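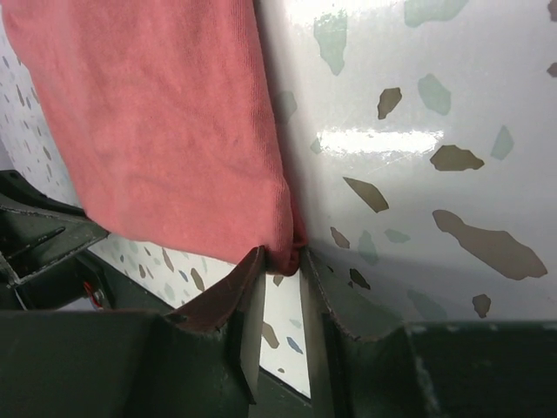
Skerkach asked if failed grasps should also be kept, and said that a collection with only good grasps teaches the arm nothing about recovery. The point was taken first, before the agenda.

Minutes, folding data group
Tuesday, November 9, 2021
Minutes taken by Vilém Šindelář

1. Failed grasps

It was agreed to keep a recording when the operator loses the cloth and picks it up again in the same attempt. Attempts that are given up stay in a separate folder and do not enter training. Skerkach would prefer to mark the moment of the loss by hand. The others find this too slow for now – we will try it on 19 recordings and look at the result.

2. State of the collection

The goal for this phase is 1,000 recordings of folding, with both arms. We have almost 75 percent of it. The rest should be mostly shirts, as towels and other simple pieces are already well covered. The operators are asked not to start each garment from the same position. In the July recordings the collar was pointing to the back of the table nearly every time, and the model learned this too well.

3. Wrist cameras

Hellwig reported that the wrist views are hard to use when the cloth is close to the fingers. The white table becomes too bright and its spots are blurred, while the fingers stay very dark. He proposed to fix the exposure by hand and not change it during a session. Accepted. The old recordings will not be corrected.
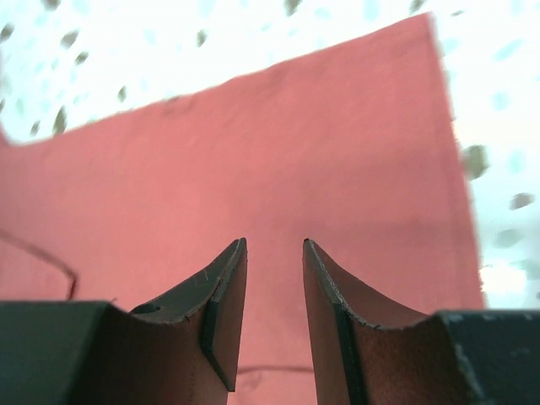 4. Labels

The word "fold" was used for two things: the movement and the crease in the fabric. From now on "fold" is only the movement. For the piece itself we write "towel", "shirt" or, if the operator is not sure, "cloth". Please do not invent other names. Hellwig will send the list again to everybody.

5. Table and overhead view

The fixed camera must see both grippers, the garment, the basket and the stack of folded pieces during the whole recording. If an elbow hides the stack for a short time, the recording is still valid. 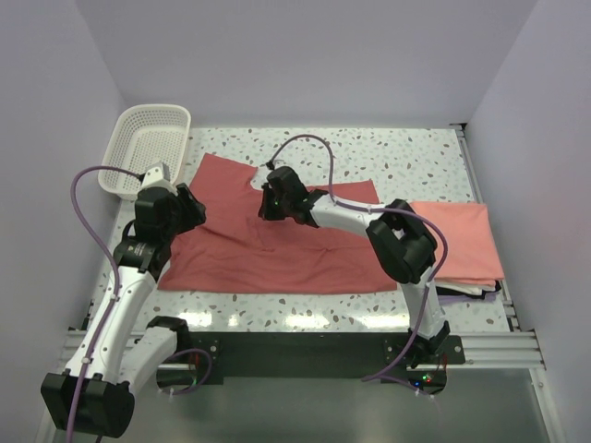

6. Next steps

– Šindelář: copy the last 100 recordings to the Plundumen server and check that the three views start together.
– Hellwig: exposure settings, label list.
– Skerkach: trial with marked losses, see item 1.

The request from Hedero for a sample of our data was not discussed and moves to the next meeting.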